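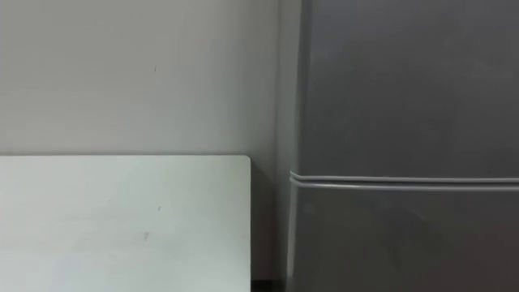 Kitchen arm upkeep, the quick list

Writing this fast, before I forget what fixed what. We run a Filico arm on a rolling base, it fetches from the fridge and puts down on the table. One machine, one job. Most of the trouble I've had with it was setup, hardly ever the robot.

Base first

Lock the casters. All of them, then lean on it. If it creeps, it's not locked. Put tape on the floor at the corners of the base so you can roll it out to mop and roll it back to the same spot. Painters tape peels up in a week or so, vinyl floor tape stays.

Ours sits 57 cm from the fridge. Closer and the elbow runs out of room when it pulls. Farther and it has to stretch for the back of the shelf, and a stretched arm wobbles. Measure yours once, write it on the underside of the base.

Fridge and table next to each other is good. Short carry. Leave the gap between them alone, don't push the table up tight, the door needs swing room and you need to get a broom in there.

Level the fridge too. A fridge tipped forward lets its door drift while the arm is still reaching. Front feet, half a turn each, check with a glass of water. Took me a month to think of that.

Gripper pads

Warm water, drop of dish soap, lint free cloth. Let them dry all the way before you run anything. No alcohol on the soft ones, it dries them out and they go shiny, and shiny pads drop jars.

Swap them when the ridges are flat. Don't wait for a drop. The Makori pads last longer than the ones that came in the box but they run thick, so redo the grip width after you change over. Screws go in by hand first. Then the key. I stripped one doing it the other way and had to wait on a replacement.

Weekly stuff, takes 5 minutes

Power off at the wall, not just the button.
Wipe the joints with a dry cloth. Crumbs get in at the wrist.
Wiggle each cable where it enters the base. Loose = reseat it.
Lens cloth on the head camera. Steam leaves a film and you won't notice it till it starts missing things.
Listen to it. New clicking means stop and look.
Run it home and back with nothing in the gripper before you let it near food.

Teaching the reach

Gijs Mulder set up the first one of these for us and his rule was teach slow, run slow, then speed up. I skipped the middle part once. Cleaned up pickle juice. Start with one thing on the shelf and nothing near it, teach the approach, run it 3 times without touching anything, and only then add a neighbor. 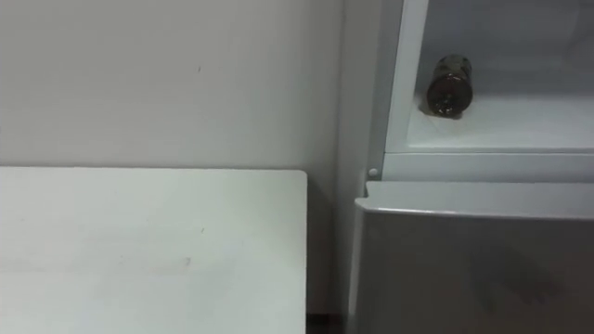

Shelf position matters more than the grip does, in my experience. Every item gets its own spot and it goes back to that spot, whoever in the house took it out. Front and center is the easy spot, so teach there. A single dark brown jar or bottle up close to the frame on the left is a tougher pick, with the upright right beside it and shine coming off the surface. Go in from the open side and keep the fingers off the upright. If it still bumps, slide the item toward the middle, save the position again, done. Do the tabletop at the same time. Small specks and smudges on white like the ones on ours can throw off the Vornero software, it'll call one an object and refuse to set down there. Damp cloth, then dry, then redo the blank table shot in the menu. If a mark won't wipe off leave it and take the blank shot with it in there.

Glare

Matte is your friend. A shiny door front throws blurry reflections, and they shift when you walk past. Close the blind or move the lamp. Keep the lighting the same as when you taught it, I teach in the evening now becuase that's when it gets used.

If it stops halfway

Don't yank it. Hit stop, support the arm with one hand under the forearm, THEN release the brakes. It's heavier than it looks. Close the fridge, the milk doesn't care about your error code. Note the code, restart, send it home at low speed. Same code twice in a day, check the wrist cable.

Spares worth keeping in a drawer

2 sets of pads
the small hex key (it will vanish)
a fuse for the base
Clelura joint grease, tiny tube, you use a dab. Outer joints only, the wrist is sealed so leave it be

Will add the door handle strap next time, still trying diffrent lengths.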